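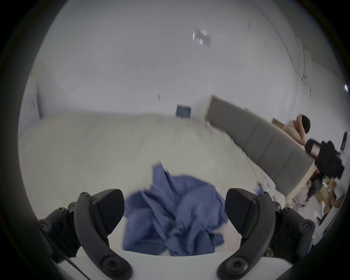
Última modificación: 2025-12-17

Por Belmiro Torres
Lectura: 2 minutos

Usamos cookies propias y de terceros. Aceptar | Configurar

El presupuesto de Plulard para automatizar la ropa de cama empezó en noviembre con una sola línea: «pinza». Al lado, 3.015 euros. La hoja va hoy por las 70 líneas y la pinza sigue siendo la más fácil de explicar al banco.

La firma, que gestiona apartamentos amueblados, pidió oferta a Gronstead y a Zemstead. La primera mandó un catálogo precioso sin precios. La segunda, precios sin catálogo, con un plazo de entrega de 4 meses y los tornillos de repuesto facturados aparte, como el pan en ciertos restaurantes.

Luego está la tela. Un trapo azul arrugado sobre un colchón blanco parece poca cosa hasta que hay que cerrar dos dedos negros sobre él, y las almohadillas de las puntas son material fungible. En la primera versión de la hoja no figuraban. Tampoco las horas de la persona que sujeta la pinza, que cobra todos los meses y no admite leasing.

Khương, la consultora contratada para poner orden, recomendó comprar 2 pinzas y aplazar el brazo. Su factura ocupa la línea 70.
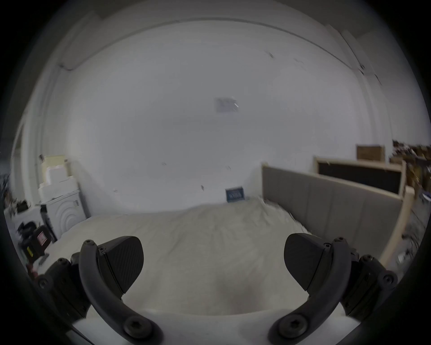

¿Conviene comprar o alquilar el primer equipo?
Alquilar, si el plazo mínimo no pasa de 4 meses y el contrato incluye los recambios.

Suscríbase a nuestro boletín.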